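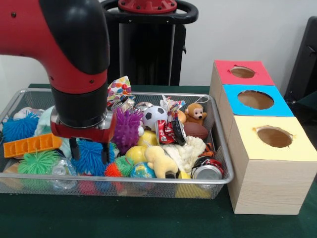
tumbledry: Sort by who uses it, then by what it's made of. That's my whole system and I'll defend it to anyone! Spiky balls are rubbery things that get squeezed, so they live together, and plush goes somewhere else entirely.

Urio
Original poster

Ooh, I like that, but I've got a mixed crowd on a Thursday and they all want the spiky ones. For anyone only just joining the thread, I'm sorting out the toy tray for our play morning in Dremesley and I am having the best time. It's everything in together at the moment, spiky balls, the soccer ball, plush monkey, plush dog, the little globe one, even a crisp packet and a bottle, and the plan is three boxes with round holes in the tops so that small people can post things into them. Posting is the greatest game ever devised. Yellow, blue and pink.

Question is what goes in which. I'd got as far as "soft, bouncy, everything else" and then got stuck on the spiky balls, which are both soft and bouncy.

Cumport
357 posts

Don't sort them at all, I say. A good rummage is half the joy of a toy tray. We had ours in neat tubs for a whole winter and they'd play with one tub and ignore the rest. Tipped the lot into one big tray in February and suddenly it was the busiest corner of the hall.

tumbledry

Cumport, yes, but who finds the one ball that Child A wants when Child A wants it NOW? Me, on my knees, up to the elbows.

Cumport
357 posts

Good exercise!

moth_and_lamp

Has anyone said colour yet? You've got yellow, blue and pink boxes so surely yellow things in the yellow box. Duck, tennis ball, done. Mine could match colours long before they had any idea what "soft" meant.

Urio
Original poster

I did think about colour and then I looked for pink toys. There's a lot of blue and green and yellow, and the pink box would be a very lonely box. Where does green go? Where does the tiger one go, it's orange with stripes? 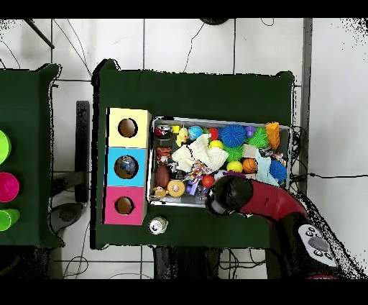

moth_and_lamp: Green goes in blue, orange goes in yellow, red and purple go in pink. Warm and cool and leftovers! I've been running it like that for years and no child has ever complained about a purple thing being in pink.

tumbledry

A child may not have but I'm complaining. You'd have the football with... where does brown go?

moth_and_lamp

Brown goes in yellow. Obviously.

Alex

Coming at it from the cleaning side, because I do ours every week. Whatever you pick, keep the fabric together. Plush, cloths, the braided rope. Those go in a pillowcase in the wash at 40 and the plastic bits go in a bowl of warm soapy water, and if they're already in separate boxes you can just lift the box and go. The spiky balls want an old toothbrush as fluff gets right down between the spines.

Also I'd keep the wrapper and the can out of it. Love a crinkle as much as the next person but a crushed can has edges.

Cumport
357 posts

Agree on the can. Disagree on the wrapper, crinkle is king. You can sew a bit of it inside a square of cotton and then it washes with the rest.

Urio
Original poster

Oh that's lovely, I'm doing that tonight! And fair point on the can, out it comes.

So how about fabric in yellow, anything spiky in blue, hard and smooth in pink, and the tray comes out full at the start so they still get their rummage, and the boxes are for tidying up at the end. Posting as tidying!! They'd do it 1000 times over.

tumbledry

Spiky getting its own box. I'm happy.

moth_and_lamp

I still think colour but I'll allow it. Check the holes before you promise anyone anything, though. Our first lot took a tennis ball nicely and then the toy football got wedged and there were tears.

Cumport
357 posts

Ours as well. Cut it bigger than you think, and run some tape round the rim, raw cardboard goes furry after 2 sessions.

Urio
Original poster

Off to find the tape. Does washi tape hold up or do I need the proper stuff?

Alex

Proper stuff. Washi peels as soon as anyone licks it.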